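Household Plumbing, Handout 3: White PVC Pipe and Fittings
Read before the bench session. Keep it with your notes for the drain assembly.

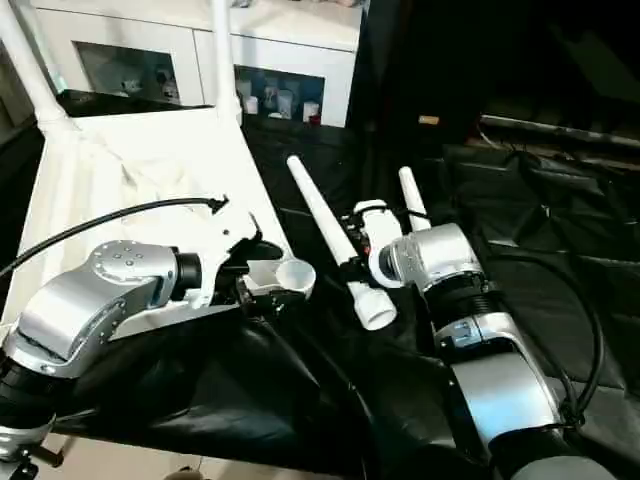
Ruth Fothergill asked after the last session whether a dry fit is worth the time when every piece has already been measured. She had cut her pipe to the numbers on the sheet, glued it up, and come out short at the second joint. She wanted to know where the length went.

It went into the sockets. The number on the sheet was the distance between the faces of the two fittings. The pipe also has to run inside each fitting until it meets the stop, and that part has to be added at both ends. A dry fit would have shown the error while the pipe could still be replaced. So yes, do the dry fit, every time, including on the short practice runs.

1. Names used in this course

Pipe: the straight length. It has no socket of its own unless it is sold with a belled end.

Coupling: a short sleeve with a socket at each end. Joins two pipes of the same size in a straight line.

Reducer: like a coupling, but the two ends are different sizes.

Cap: closed at one end. Goes over the outside of the pipe.

Plug: goes inside a fitting. Students mix up caps and plugs on the parts list more than anything else, so check which one you wrote down.

Socket: the open end of a fitting that takes the pipe.

Stop: the small ridge or shoulder inside the socket. The pipe bottoms out against it. Repair couplings, also called slip couplings, have no stop and slide all the way over the pipe. Don't use one in place of a regular coupling for the exercise.

2. Measuring

Measure face to face between the fittings, then add the socket depth for each end. Take the socket depth from the fitting in your hand. The Bremico and Tistier fittings in the bins are not the same depth, and if your run uses one of each you will have two different numbers to add.

Worked example, Tistier at both ends:
Face to face: 400 mm
Socket depth: measure it, write it down, add it twice
Cut length: the total

I have left the socket depth blank on purpose. Several people copied last year's figure and the fittings had changed.

Longest pipe in the exercise: up to 600 mm. Anything longer won't lie flat on the bench with a fitting on it.

3. Cutting and cleaning the end

Mark all the way around the pipe. A strip of paper wrapped around it with the edges lined up gives you a square line. A fine-toothed saw and a miter box are fine. The ratchet cutter is faster, but it can crack cold pipe.

Take the burr off inside and out. A burr on the inside catches hair and lint in a drain line. One on the outside scrapes the cement off the socket wall as the pipe goes in, and the joint can leak even though it looks good. Put a slight bevel on the outside edge with the file.

4. Dry fit

Lay out the whole run on the bench in order before joining anything. Push each pipe into its fitting by hand. On some fittings the pipe will not reach the stop dry because the socket is tapered. That is normal. It should go in at least a third of the way and feel snug. If it drops straight in and wobbles, you have the wrong size or a bad fitting, so trade it in at the bin.

Draw a pencil line across each joint, half on the pipe and half on the fitting. You will need it to line things up when the cement is on and there is no time to think.

Also mark the insertion depth on the pipe.

5. Cementing

Not in this session. Primer and cement are covered in Handout 4. The Inora primer is purple and stains clothes, benches, and floors. Bring an old shirt.

6. What to turn in

One sketch of your run with face-to-face lengths and cut lengths.
Your measured socket depths, with the maker's name beside each one.
The dry-fitted assembly, pencil lines showing, left on the bench with your name on tape.

Sketches are due 31/07/2021. Put them in the tray by the door. Late sketches are accepted, but you can't start cementing until yours has been checked.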